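4.2 Search coordination across regional police services

The second part of the study concerns the period between the first public alert and the end of a search for a suspect who has left the region where the offense took place. We refer to this period as the open search. It begins when a service names or describes a wanted person to the public, and it ends when that person is arrested, is found dead, or is removed from the active list by the issuing service. Attacks in which the suspect was held at the location are excluded, as are cases in which the alert was sent only to other agencies.

The records come from the Distora archive, which stores alert messages, dispatch notes and after-action reports supplied by 14 regional services. Each service joined the archive under its own data agreement, and the agreements differ in how much of the dispatch record may be released. Three services supply the full text of dispatch notes. The others supply the time, the category and the sending unit, with the text removed. For this reason the coding scheme described in Section 3 uses only those fields that every service supplies, and the full text was used solely to check the coding.

After duplicates were merged, the archive held 1,277 alert messages that met the definition. A message counts as a duplicate when it repeats an earlier one word for word and adds no new area, vehicle or description. Messages that repeat an earlier text but extend the area were kept, as the extension of the area is one of the events we wish to study. The merge was done by rule and then checked by hand by both authors. Where we disagreed, the message was kept.

Handover between services

An open search that crosses a regional line requires a handover, a joint command, or both. In a handover the receiving service takes over the lead and the issuing service keeps the case file. In a joint command the two services share one radio channel and one log. The archive has no field for this distinction. We inferred it from the sending unit: if the unit that signs the alerts changes once and does not change back, the case was coded as a handover, and if messages from two services alternate, it was coded as a joint command. Akl and Harb tested this rule earlier on the full-text services, where the log usually states which arrangement was in force. Most of the errors in that test were short joint commands coded as handovers, and the present results should be read with that in mind.

Handovers were the more common arrangement. They were also the arrangement in which the gap between consecutive public messages was longest. The gap tended to fall directly after the change of lead, at the point when the receiving service was still reading the file and had not yet approved its own wording. In joint commands the longest gap fell later, often overnight, and was linked to the shift change and to the absence of a press officer. The two arrangements therefore produce silence at different points, and a single target for message frequency would not address both.

Interviewed officers gave a consistent account of the first of these gaps. The receiving service is reluctant to repeat a description it has not confirmed, and the issuing service considers itself no longer entitled to speak. One duty inspector in Nassar described the interval as "the hour when the phones belong to whoever picks them up." Officers in Kastent reported that they now draft a holding message before the transfer is signed, so that the public receives at least a notice that the lead has changed. The holding message contains no new facts. Its use began after the end of our data period and its effect cannot be estimated from the archive.

Wording of the alert

Each message was coded for the instruction it gives to the public. Four categories were used: stay indoors, avoid an area, do not approach, and report sightings. A message may carry more than one. The instruction to report sightings appears in nearly all messages and separates poorly between cases. The instruction to stay indoors is rarer and is usually tied to a named place. It is also the one most often left without a stated end. In a number of cases the search moved to another region, the first region was no longer mentioned, and no message told residents there that the instruction had been lifted. Local radio and municipal pages filled the gap, sometimes with conflicting advice.

Searches for two suspects raise a further problem. When one of the two is found, the messages that follow must state clearly that the search for the other continues, and where. In our material the update on the first suspect tended to be longer and more detailed than the renewed alert for the second, and the two were often combined in a single message with the alert placed last. Readers of a shortened version, such as a phone notification, would see only the first part. We coded such messages as buried alerts. They were found in handovers and in joint commands alike, and we found no link to the size of the service.

Reports of injuries on a suspect were treated separately. Some services state in the first message that a body has been found with visible injuries and leave the cause open. Others withhold any mention until the medical examiner has reported. Both practices are defended in the interviews, the first on grounds of openness and the second on grounds of later court use. The archive does not allow us to say which leads to fewer corrections, as corrections are issued by the examiner and are not stored with the alerts.

Sightings from the public

Incoming reports were available for Iden and Kastent only. Both services assign each call a score from 0 to 100, where 100 is a sighting confirmed by an officer at the location. The scores are not comparable between the two. Iden raises the score when a second caller names the same place, while Kastent does so only if the second call comes from a different number and is received before the first has been made public. We therefore report ranks within each service and do not pool them.

Within each service, calls peaked after every message that named a vehicle and fell off quickly. Messages that named only clothing produced a longer and flatter rise, with lower scores. Calls from outside the alert area made up a large share of the total in both services and received little follow-up during the open search. Some of these calls were later found to have been correct. Dispatchers in Iden said that they had noted them but lacked a route for passing them to the neighboring service before the handover - the shared form exists, but it can be opened only once a joint case number has been issued.

The practical finding is narrow. A case number issued at the time of the first public alert, and valid in all regions that border the issuing one, would allow out-of-area calls to be forwarded without waiting for a decision on command. It would not shorten the gap after a change of lead, which depends on who is allowed to approve wording. Nor would it resolve the missing end notices, for which the issuing service would have to keep responsibility even after the case has left its region. Section 5 returns to this last point and compares the standing orders of the services for which the orders are public.
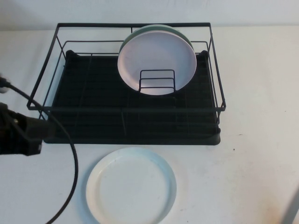 Figure 4. Black wire dish rack with drip tray on a white tabletop.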